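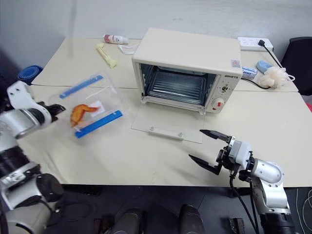 Do you really have to preheat?

3/29/19

Every recipe on earth starts the same way. Preheat the oven. I obeyed that line for years, and this winter I started to wonder who it was for.

My doubts began with a casserole cookbook from the Droncombe church sale, which tells you to preheat for 24 minutes. Where does 24 come from? Not 20, not 25. The book doesn't say. My sister Marloes Groen, who bakes for a living, told me I was being difficult and that cakes need it. Fine. I'll give her cakes, and bread, and anything with puff pastry in it. Those have to rise fast or they sit there and sulk.

But a baked potato? A potato is in there for 60 minutes. I've put potatoes in cold five times now and I can't taste any difference, and neither could my husband, though he'd eat a potato out of a puddle. Lasagna, same story. Roasted carrots came out a bit soft at the edges, so I'll call that one a draw. 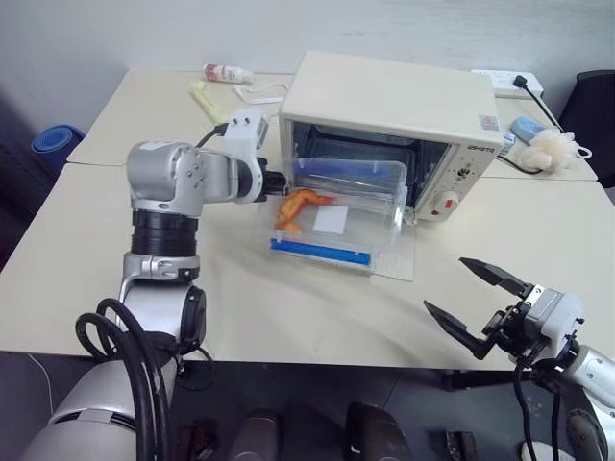 Countertop oven, door down, with a clear container at the front.

What bugs me more is the beep. Our big oven beeps when it says it's hot, and I bought a cheap thermometer to check. It was lying by a good bit. The air may be warm by then, but I don't believe the walls are. So plenty of people who think they preheat are putting dinner into a half-warm box, and dinner is fine.

I'm not telling anyone to ruin a birthday cake. Marloes says she'll do a side-by-side with me in May – two trays of biscuits, one cold start – and I'll post whatever comes out, even if she's right.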